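Lost and Found Box Moves to the Second Floor

Dear colleagues and neighbors of the Phuthong building,

From Monday the lost and found will be kept on the second floor, next to the mail shelves. For many years it was under the front counter, and Duangjai Rungrueang took care of it between phone calls. She asked for a better place in spring, and now we have one.

When we emptied the old drawers we made a list, and it has 231 lines. Most are small things: keys, single earrings, chargers, reading glasses. There was also one wedding ring, which has already gone back to a very happy man in the Trendon office. The oldest item with a date is a bus pass from the time before the elevator was repaired.

The new rules are simple. If you find something, please write on a paper slip where you found it and at what time, and put the slip together with the item. Without the slip we can only guess, and we guess badly. Umbrellas do not need a slip — they go in the tall bin by the door, and anybody can take one when it rains.

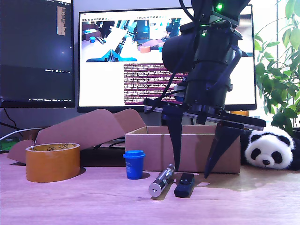 Small objects and an open cardboard box on a desk.

We keep every item for 35 days. After this time clothes and bags go to the charity shop on the corner, and keys go to the metal recycling. Phones and bank cards are different. We do not keep them in the box, so please bring them directly to Jaruwan Thammasiri in the building office, who will lock them in the cabinet the same day.

To collect something, come between 8:30 and noon and describe it before you see it. Please do not feel offended by this. Last winter two people wanted the same gray scarf, and it took a long conversation to learn that there were two gray scarves.

Sombat Meesuk still looks for the owner of a child's blue lunch box with a name inside that he cannot read. If your child came to the September open day and went home without it, please call extension 600.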